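Anthology credits: cite the first magazine printing or the book the editor took it from?
Asked in Editing and Publishing > Permissions and Front Matter
Tags: anthologies, copyright page, reprints, short fiction

I am assembling the back matter for a reprint anthology of short stories, 14 authors, one story each. The permissions are signed. My trouble is the acknowledgments section.

One of the stories has a messy history. It first ran in a quarterly called Ledilitz. The author then revised it for her own collection, which Ultville published in hardcover and later in paperback. The paperback has a different last paragraph. The text we are reprinting is the paperback text, and the contract says the credit line must "acknowledge prior publication" without saying which one.

Three things I have not been able to settle:

Do I credit the magazine, the collection, or both?
Does the copyright year follow the first printing or the revised text?
Is there any standard way to note that the ending differs from the magazine version, or is that left to the introduction?

The style sheet I was given by the publisher (Fustik) covers poems and novel excerpts and skips revised stories completely. I have read the acknowledgments in the anthologies on my own shelf and they do it in every way possible. Page 609 of the fattest one credits the same collection two different ways in consecutive entries.

Posted by marginalia_pete
59 views

Restrepo
Check the contract. Whatever the contract says goes in, word for word. Most rights holders supply the exact line they want and you are not allowed to tidy it up, even when the punctuation doesn't match your other entries. If it isn't in the contract it may be in the cover letter or the invoice.

Year is the year in the book you are copying from.

Comments on this reply:
marginalia_pete: There is no supplied line. I quoted everything the contract has. The invoice only has the fee.
Restrepo: Then ask them for one.

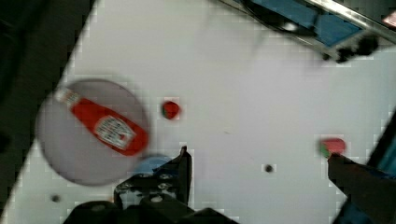
Zsófia Barta

The two credits do different jobs, so it helps to separate them.

The copyright notice identifies who owns the text and from when. The publication history tells the reader where the text has been. In a reprint anthology they usually sit in one entry, and that is why the entries on your shelf look inconsistent. Some editors write only the first part, some only the second.

For a story revised between magazine and book, I set both:

"[Title]" copyright © [year] by [Author]. First published in Ledilitz. Reprinted in revised form from [Collection], Ultville, [year of paperback].

Note the order. Magazine first, then the source of your text. The words "in revised form" cover your third point as far as the acknowledgments are concerned. If the changed ending matters to a reader, the place for it is the headnote to the story or a short note on the texts, where you have room for a full sentence. I would not try to explain the difference between two last paragraphs in a credit line.

On the year, look at the copyright page of the paperback. If it lists one year, use that one and query the rights holder if it is later than the magazine printing. If it lists two, give both, earliest first, separated by a comma. Do not work it out yourself from the date on the magazine cover. A January issue is often printed and on sale before the year it carries, and I have had to correct a page proof over exactly that.

Restrepo's last suggestion is the right one all the same. Send the rights holder your proposed line and ask for approval in writing. They answer a finished line faster than an open question. File the reply with the signed permission, and put the edition you used (hardcover or paperback) in the subject of the message so it can be found when the book is reissued.

One more check: make sure the typesetter's file was made from the paperback. If someone scanned the hardcover, your credit will be correct and your text will be wrong.

Edited 10/09/2023 to fix the order of the elements in the sample line.

Comments on this reply:
marginalia_pete: The paperback lists two years. I will use both. I also checked the file, and it has the hardcover ending, so that goes back to the typesetter.
Zsófia Barta: Compare the rest of the story too. If she changed the ending she may have changed other things.

inkwell2602
We just put "reprinted by permission of the author" under every story and left it at that. It was a small print run for a writing group, though, and all of the authors were in the group.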